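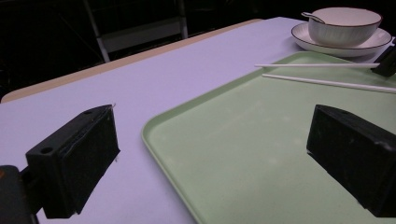
Lomus has released a single-serve tableware set for office canteens and staff dining rooms, developed with the caterer Kwofie and sold under the name Ralivwood. The set is built on a rectangular tray with rounded corners and a raised rim, supplied with chopsticks, a spoon, a bowl and a saucer. The rim is low enough for a pair of thin white chopsticks to lie across the pale green tray, and the inner surface is smooth and flat so that it can be wiped in one pass. Orders open in September.

The tray weighs 600 grams and is rated for up to 1,030 wash cycles in a commercial dishwasher. Bowls and saucers are packed separately from trays and can be reordered by the sleeve.

"Most of the complaints we logged were about where things go," said Radoslava Dvořáček, product manager at Lomus. "People carried the bowl on the tray, then had no room to eat from it. We sized the tray for the chopsticks and small dishes and gave the bowl its own saucer."

The recommended setting places the tray on the left and the saucer and bowl on the right, directly on the table. Kwofie will use the same arrangement at its Mukarcombe dining room, where 1,615 sets are on order.

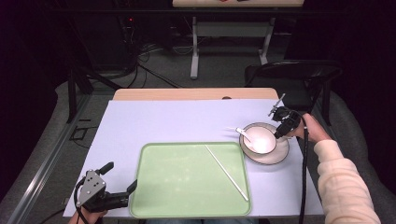
Bowl and saucer set to the right of the tray, with the spoon in the bowl.

Yến Ngô, who manages table service for Kwofie, said staff at Mukarcombe will lay tables before the midday opening and clear them in reverse order: spoon and chopsticks first, then bowl, saucer and tray. Trays go to the wash area in a separate rack.

The tray is offered in pale green only. Bowls and saucers are white with a dark rim line. Replacement chopsticks are sold in pairs and spoons singly. The warranty period is 2 years and excludes surface marks from normal use.

Price lists, rack dimensions and washing instructions are available to trade buyers on request.

Press contact: Min-kyu Noh, Lomus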